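Nalton Repair Room — Minutes of the Monthly Meeting
Jul 27, 2026, 6:30 p.m., back room

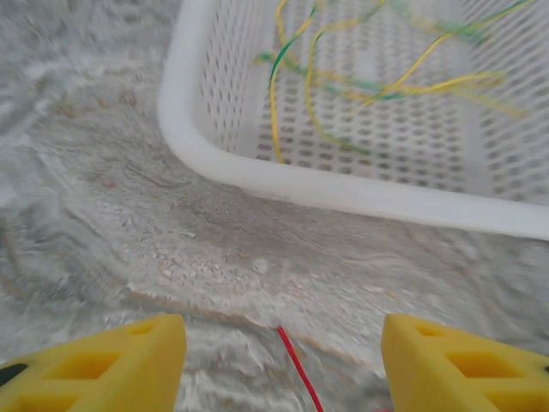
Yellow and green wires in a white basket (item 3).

Present: seven members. Apologies: two. The meeting was chaired by the bench lead and minutes were taken by the secretary.

1. Minutes of the last meeting
Accepted with one correction. The key deposit is per key, so a member holding two keys pays twice.

2. Matters arising
The Gillis shelving has been put up along the long wall. One bracket is still missing and the top shelf stays empty until it is fitted. The sign for the side door was ordered in April and has not come. Secretary to call Tomeo again and ask for the money back if there is no date.

3. Wire and offcuts
Discussion of how leftover wire is kept. At present thin wire goes into whichever basket is nearest, and it tangles. Two members said they had cut new lengths from a reel when there were usable pieces lying in a basket, as it was quicker than pulling one free.

It was suggested that all short pieces be thrown out. Others were against this — the short pieces are what beginners use for practice joints. After some discussion it was agreed:

— Anything longer than 50 cm is coiled, tied once in the middle and hung on the pegs by the door.
— Shorter pieces go in a basket, sorted by color where that can be done without fuss. Yellow and green may share.
— White baskets with holes are for wire only. Screws and small clips go in the lidded tubs, as they drop through.
— Bare ends are to be trimmed or taped before a piece is put away.

A member asked whether wire with both yellow and green on it should be kept apart from the plain colors. Agreed that it should, in its own bag, labeled. Labels to be written in marker and not on masking tape, which peels.

4. Rug
The long-pile rug was raised again. It is comfortable to sit on and the younger members like it for sorting, but clippings are hard to find in it and the vacuum head clogs. One proposal was to move it out to the front and put down a flat mat. No agreement. For now, no cutting or stripping is to be done over the rug, and baskets are to be carried to the bench before anyone trims anything. To come back at the next meeting with a price for a mat.

5. Supplies
Courtois has quoted for zip ties in packs of 500. Agreed to buy one pack. Cloth tape to be bought locally. The request for a second wire stripper was put off until the old one has been cleaned and tried.

6. Money
Balance at the bank is $2,452. The insurance payment is due next and will come out of this. No other large bills expected. The tin on the front desk has not been emptied and is not in the figure.

7. Any other business
The window over the sink does not latch. Bench lead to look at it.
Mugs are being left on the drill table. Please take them back to the kitchen.
A box of lamp parts has been offered by a neighbor. Agreed to accept it provided someone goes through it first — the last box was mostly broken plugs.

Actions
Secretary: Tomeo sign, price for mat, order zip ties.
Bench lead: window latch, shelf bracket, clean wire stripper.
All: sort own wire before the next open evening.

Meeting closed at 7:40 p.m. Date of next meeting to be sent by email.

Last updated by the secretary after corrections to items 3 and 6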